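Handheld gripper collection – station inspection, red table
Site: Rarnel. Sheet 10, checked Sun 1 December
Task set: table arrangement (basket, plants, vase)
Marks: OK / FIX / HOLD
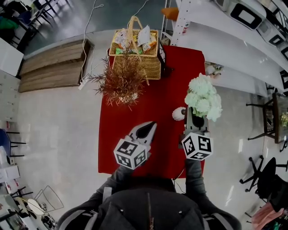
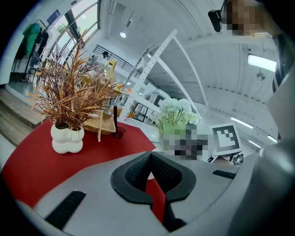 1. Floor and cables
Walkway behind the operator clear – OK
Cables kept away from the operator's feet – FIX. Tape down anything that crosses the standing area. Same comment as in July.
Power strips off the walking path – OK

2. Grippers
Finger screws tight, both hands – OK
Rubber pads seated, no lifting at the corners – OK, left pair replaced last week with the Tendex ones
Marker cubes firm on their mounts – FIX. Right cube has a little play. Tighten before the next batch and redo calibration.
Lens wiped – OK

3. Table and objects
Cloth flat, no folds under the objects – OK
Glass or chipped pots removed – OK
Heavy vases lifted by the base only – OK. Operators were reminded. A slip near the rim spoils the example and can break the vase.
Objects put back to a new layout between takes – HOLD. Too many takes in the Ljungberg batch start from the same layout.

4. People
Break after every 100 takes – FIX. Log shows one run of 300 with no break entered.
Sleeves clear of the fingers – OK
Face blurring checked before upload – OK, spot check only

5. Data
Takes logged: 657
Failed grasps kept and labeled as failed – OK. Please do not delete them, the Weta training run uses them.
Clocks matched on all cameras – OK
Free space on the recorder – FIX, clear old batches first

Station may stay in use once the right cube is fixed. Cable tape can be done the same day – spare rolls are in the bottom drawer.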